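Countertop sealer subscription, is this for real?
Kitchens & Baths > Stone and Tile

grommet_hater
Joined July
Sales guy at Clitden wants to sell me a "care plan" on top of the slab. Gray marble, white veining, the usual. 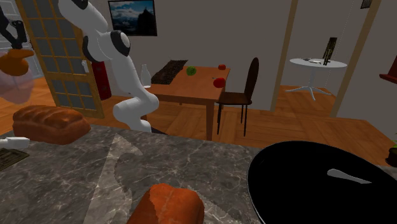

The plan is 4 visits over the life of the contract and it comes to $1,469. They come out, wipe on a sealer called Grommont, and leave. He told me that without it the marble will be "compromised" inside a year. Compromised how? He couldn't say. Has anyone paid for one of these and felt good about it?

stonedust33
No. Buy a bottle of penetrating sealer, put it on with a rag, wipe off the extra, done. Takes me one evening. And sealer won't stop etching anyway. Lemon juice will mark polished marble sealed or not. Ask him about that and watch him change the subject.

Phí
I'll disagree a little. I paid for a plan from Susell on my last house and they did fix a chip by the sink on the second visit. I'm no good with that stuff and it would have bugged me forever.

stonedust33
Did the contract say chips were covered or was the tech just being nice?

Phí
I'd have to dig it out. Might have been him being nice.

grommet_hater
Mine says "surface treatment only." Chips, cracks, stains and etching are all excluded. So what's left?

Rhys Rewi
I used to install for a living. The plan is where the shop makes its money, the slab is priced thin. Tell them you'll walk and see if the number moves. I've seen a $2,000 plan drop by half before the customer found her keys. That said, some people will never seal anything themselves, and for them I don't think it's a scam. Overpriced, sure.

stonedust33
If it drops by half when you reach for your keys, I'd call that a scam.

Rhys Rewi
Then so is every mattress store in the country.

grommet_hater
Called them. It's now "included" if I upgrade the edge profile. Edge upgrade costs more than the plan did. Going to get a quote somewhere else.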